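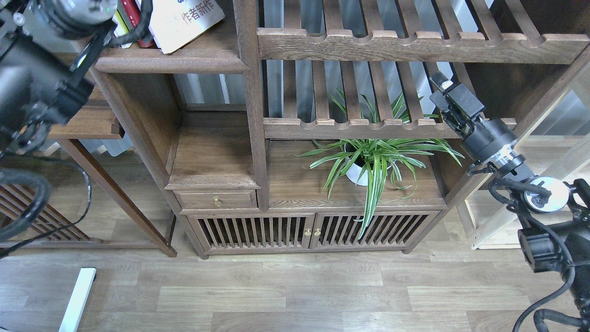 **Steston Body Art — Studio Hygiene & Safety Team**

Walk-through, June. Done by Chelsea Haslam before opening, comments typed up after. Items marked FIX need a name next to them by the next staff meeting. Items marked OK are OK today, so please don't frame them.

## Front desk and paperwork

- [x] Consent forms stocked, current version — **OK.** The old version is still in the bottom drawer, where it has been breeding. Recycle it.
- [x] Photo ID checked and noted on every form — **OK.** Pulled 10 at random, all complete. One was signed in glitter pen. I have decided to allow it.
- [ ] Allergy question answered, not skipped — **FIX.** Two of the 10 had a dash. A dash could mean "none" or "I was looking at my phone." Ask again out loud and write the word.
- [x] Aftercare sheets handed out with every piercing and tattoo — **OK.** We went through 62 last month.

## Stations

- [x] Barrier film on chair arms, lamp handles, power supply — **OK** at stations 1, 2 and 4.
- [ ] Same, station 3 — **FIX.** Lamp handle bare. Lefteris says he never touches the lamp. I watched him touch the lamp.
- [x] Single-use needles and cartridges in date — **OK.** Earliest box expires next spring, moved to the front.
- [x] Ink poured into fresh caps, leftovers tossed — **OK.**
- [ ] Ink bottles labeled with date opened — **FIX.** Three Malinowski blacks with no date. "It's the newer one" is not a date.
- [x] Gloves in all sizes — **OK,** though we have enough XL to outfit a hockey team and one box of small. Order small.
- [x] Sharps containers below the fill line — **OK.** Station 2 is close. Swap it before it becomes a conversation.

## Clean room

- [x] Sterilizer log filled in for each load — **OK.** Load 266 is missing initials but the handwriting is Lefteris's, so I took it to his chair and he initialed it, with a sigh.
- [x] Spore test strip sent out and result on file — **OK.** Passed.
- [ ] Pouches dry and sealed before storage — **FIX.** One pouch had a corner lifted. Pulled it, reprocess the contents. Please press the seal along its whole length and not only the part you like.
- [x] Dusier surface spray mixed fresh, contact time posted — **OK.** Contact time is 8 minutes. It was 8 minutes last time too. Wiping it off after one is just making the counter smell responsible.
- [ ] Dirty side / clean side kept separate — **FIX.** Found a travel mug on the clean side. Half full. No one has claimed it and it is now in the trash, lid and all.

## Piercing room

- [x] Jewelry certificates on file for the Flevar titanium — **OK.**
- [x] Skin prep in date, caps closed — **OK.**
- [x] Eyewash bottle sealed and reachable — **OK.** Reachable by me, and I'm the shortest person here, so that settles that.
- [ ] Handwash sink clear — **FIX.** It's a handwash sink. Brushes get washed in the other one.

## Exits and general

- [x] Back door opens freely from inside — **OK.** Squeaks like a haunted house. Not a safety item, but oil it anyway.
- [x] Extinguisher gauge in the green, tag current — **OK.**
- [ ] First aid kit complete — **FIX.** Out of medium bandages again, in a shop that owns this much gauze.

## Who's doing what

| Item | Who | Done? |
|---|---|---|
| Station 3 lamp, date the ink bottles | Lefteris Galanis | |
| Small gloves, bandages | Chelsea | ordered |
| Reprocess pouch | Lefteris Galanis | in the 4 p.m. load |
| Allergy question | everybody at the desk | |
| Oil for back door | open to offers | |

Chelsea re-checks station 3 first next time, lamp before anything else.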